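Slow hands

Serex wants its robots to take old office computers apart, and it wants people to show them how. The sales talk is simple: guide the arm through the job, do it 40 times, and the machine picks up the knack. No programming, no waiting for an engineer.

I have heard this before. What I hadn't done was sit through it. An operator at Imik, the repair firm trying the system out, steers the arm from a chair with a handheld controller. Every nudge is recorded. A move that a school leaver with a screwdriver would make without looking becomes a slow, fussy hunt for the right angle, and then has to be done again, because the software wants variety.

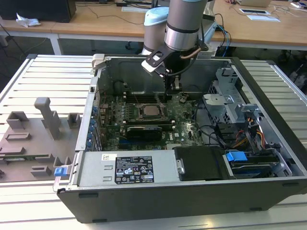
Inside the case: the gripper down among the parts, close to the processor socket.

Serex claims a success rate of 95 per cent. Ask what counts as success and the number shrinks a little. It covers one model of tower, laid on its side, cover already off. Who takes the cover off? A person does.

Brosen, a rival, prefers its trainers to take hold of the arm and push it through the motions. It feels more natural for about 3 minutes, then your shoulder starts to complain.

None of this makes the idea worthless. Copying people may well beat writing out every move in code. But Imik's stockroom holds machines from a dozen makers, and each new layout could mean another round of lessons. The firm will decide in September whether to carry on paying for them.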